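Choosing a Countertop Without Losing Your Mind
Speaker notes, Wednesday evening home owners' talk

Opening (keep it short, people have coats on their laps)

Welcome, thank Wilmer Condori for the room and the coffee. Say who I am: Kauko Väisänen, 44 kitchens, two of them my own, one of those a mistake. Ask who has a remodel coming up. Ask who is in the middle of one. Wait for the groan.

Point to get across early: you will touch this thing every day and you will choose it in a showroom, under lights that make everyone's skin look wonderful. Be suspicious of the lights.

Samples

Hold up the little square from Gasser. Pass it round. It is the size of a coaster and it tells you about as much as a coaster would.
Tell the Esko Lahtinen story. He picked a quiet cream stone from a square like this one. The slab arrived with a brown streak the shape of Florida. He has since grown fond of it, or says so when his wife is in the room.
Advice: go see the slab. Write your name on the tape. Take a picture of the tape.

Marble, the sermon

Lemon juice, wine, vinegar, tomato. Read the list slowly and look at the man in the front row who cooks.
Etching is a dull mark in the surface. Sealer slows down stains and does nothing for etching. Repeat this, they never write it down the first time.
If you want a counter that looks new in ten years, buy something else. Marble gets older in front of you, like the rest of us, and some people find that charming.
Quartz: fewer worries, hates a hot pan. Butcher block: oil it. You won't, but oil it.

Price

Quote on the slide is from my own file: $219 for one extra sink cutout. Pause here. Ask for edges, cutouts, delivery and the old top's removal on separate lines. Flaletti put all of it under "misc." and I paid, because I was tired.

Pattern and what goes beside it

Dark stone with a lot of white veining is already doing plenty. Put plain wood next to it and stop there. Light honey tones do well.

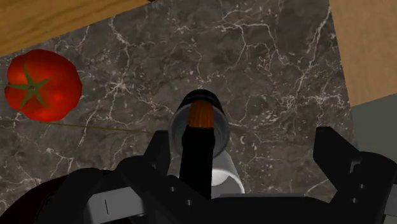
Seams

Ask where the seam goes before anybody cuts. A busy vein hides a seam better than a smooth dark patch does.
Aatos Pesonen had his put right in front of the sink. Do his impression of the installer if the mood is good.

Questions

Allow up to 8 minutes. Someone will ask about granite. Say granite is fine. Granite is fine.
Leftover samples are by the door, take them, please, my garage is full.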